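Back in May I promised a page on the mug bug, the one that ate two weeks of my evenings and most of my patience. So, welcome to the gallery! It's a small one. All of this is the Vindilen kitchen task, running in our simulator at Plosbridge: pick up a mug, put it on a plate, let go, back away. That last bit is where it all went sideways.

## How it went wrong

Out of 2,000 overnight runs, 351 got flagged by the force check. I came in on Friday with a coffee and a good mood and lost both pretty fast. The logs said "placed" on nearly every flagged run, but the arm had started its retreat with one finger still hooked on the mug. Up went the mug, and then off it flew (run 834 is my favorite, it cleared the table by a mile).

Apostolos Raptis wrote the release check, and he was very nice about me calling him before breakfast. His code looked at how far the gripper was told to open. It never looked at how far the gripper had really opened! In the simulator a flying mug is kind of fun. On the Sarantis arm downstairs, with a person standing next to it, I'd rather not find out.

## The grip
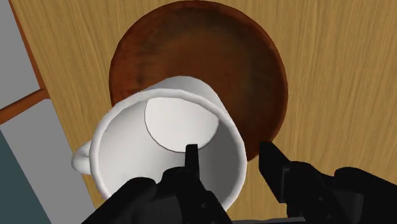 White mug over the round wooden plate, held by the lip with one finger inside and one outside. I like this grip for mugs, but it's the one that bit us, because the inside finger is the one that hooks when the arm leaves early.

## What we changed

- The arm now waits for the measured finger gap before it moves at all. If it doesn't get one, it stops and complains.
- The first bit of the retreat is slow, and any sideways pull on the wrist cancels it.
- "Placed" only gets logged after the fingers are clear. (I'm still embarrassed about this one.)

The rerun gave us 63 flags, so it's better, but no victory lap yet. Most of those look like plain bad placements, and Apostolos thinks a few come from the Zorton contact settings. Until we've sorted them out, the real arm stays on soft cups and the gate stays shut. I'll add more pictures when I've been through the rest of the logs.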